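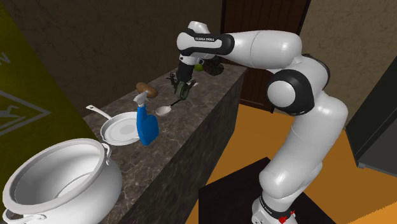
Motion planner release check, kitchen counter set, build 904. Done by Ernő Sárközi, July 18, 2021. The planner is Plumis, run in simulation with the Franka Emika arm on its fixed base. The start pose has the gripper low over the counter next to the ladle, so the first move is checked for clearance before anything else.

1. Joint limits loaded from current file — OK

2. Collision shapes match the visible meshes — FAIL
Cooking pot is still a solid cylinder. The planner treats the inside as blocked and won't lower anything into it. Needs a hollow shape.

3. Frying pan handle included in collision model — OK

4. Spray bottle detected as one object — OK, with comment
Trigger head was split off in 2 runs. Decha Limsakul has the logs.

5. Retreat path from start pose — OK
Passes wide of the counter edge.

6. Planning time under limit (1480 ms) — OK

7. Stop command honoured mid-path — OK
Tested from the Grudex panel only. Script stop not tested.

8. Random seed written to log — FAIL
Field is there but blank.

Result: hold. Recheck items 2 and 8 on the next build, August at the latest.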